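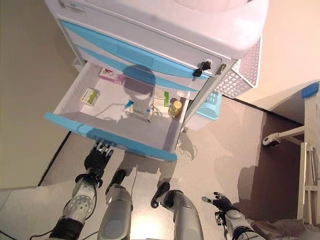

Top drawer open, key in the lock.

2018-05-17
Thread on Tarık Değirmenci's edition of the Vonska obit book, out from Akyol this spring. Short version: the text is sound, the apparatus less so, and the index needs a second look before you cite from it.

The manuscript is a single parchment volume kept by the canons of Vonska and in use until the house was dissolved. It lists the dead to be prayed for, day by day, with the rents that paid for the prayers. The older printing, by Verero, gave only the names.

Değirmenci prints 778 entries. Verero had 560. Most of the difference comes from erasures read under ultraviolet light, plus the marginal additions Verero left out on the grounds that they were "of no family".

Those marginal people are the best part. Widows, a ferryman, two bakers, a woman who leaves a cooking pot and 20 pence for a candle. The rents are tiny and several lapse within a generation. You can follow the lapse in the hands.

On the hands. He separates main hands by ink and by the form of the g. I accept hands A to D. I am not persuaded that E and F are different people — the plates show the same broken ascender in both, and the entries alternate within January.

The dating of hand B rests on one abbot's death, taken from the Memitz annals. Those annals are a year out in at least three other places. He says so in a footnote and then uses the date without qualification in the introduction.

Transcription policy: abbreviations expanded silently, u and v left as written, capitals modernised. Silent expansion is a poor choice here. Whether "fr" is frater or fratris decides who is being commemorated, and the reader can't check it from the printed page.

I compared the January leaves with the plates. Two slips, both in place names, neither serious. The rubrics are accurate throughout.

The index gives Latin forms only, with no cross-references. If you are after a village under its present name you will have to go through the map, which is small and has no grid.

The introduction is good on what the canons did when a rent stopped. Usually nothing. The name stayed in and the sum was struck out, so the prayers presumably went on unpaid — he is careful not to press this too far.

Print run of 1,000, no electronic version that I can find. Libraries with the Verero should keep it, as his notes on the binding are not repeated.

Next up, when I get to it: the Memitz annals and that missing year.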